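Placing and Connecting the Power Strip

This section covers the power strip supplied with the Mostell table. Complete the table assembly first. The strip is meant for lamps, chargers, and laptops. Do not use it with heaters, kettles, or other appliances that draw a heavy load.

Before you start

Check that you have the strip, the bag of adhesive cable clips (12), and the cleaning cloth. The cord measures 142 inches from strip to plug. If your wall outlet is farther away than that, move the table. Do not add an extension cord.

Positioning the strip

1. Wipe the tabletop with a dry cloth and clear the area where the strip will sit.

2. Set the strip down with its buttons and sockets facing up. Leave enough room beside it for the largest charger you plan to use.

3. Lead the cord away from the end of the strip and across the table in wide, easy curves, then over the far edge. Do not pull it tight. Do not plug it into the wall yet.
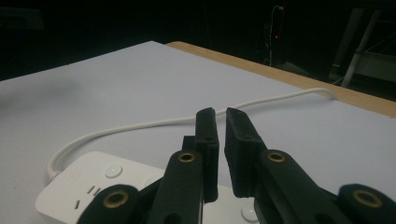

4. Check the full length of the cord for kinks, cuts, or flattened spots. If you find any damage, stop and contact Zarnance for a replacement.

5. Fix the cord to the underside of the table with the adhesive clips. Press each clip for up to 2 minutes. Keep the cord clear of the folding leg brackets on the Grulska base.

Caution: Never staple or nail the cord to the table. Never run it under a rug.

6. Plug the cord into a grounded wall outlet. Connect your devices one at a time, then switch them on.

Note: Keep drinks away from the strip. If liquid gets into a socket, turn off power to the wall outlet at the breaker before you touch the strip or the cord.

Care of the top and edge 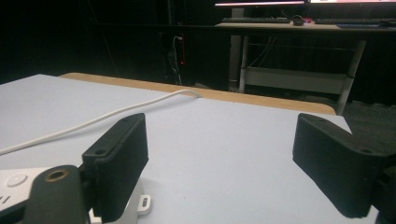

Mostell tops are finished at the factory and need no wax or polish. For everyday cleaning, unplug the strip, lift it off, and wipe the surface with a soft cloth dampened in mild soapy water. Work toward the rounded wooden edge and follow its curve with the cloth, then dry the wood right away. White laminate shows small specks easily, so go over it again with a dry cloth. Do not use scouring pads or bleach.

For stubborn marks, use Mottram surface cleaner, part 2 in the accessories list. Spray it on the cloth, never directly on the table. Let the top dry completely before you put the strip back.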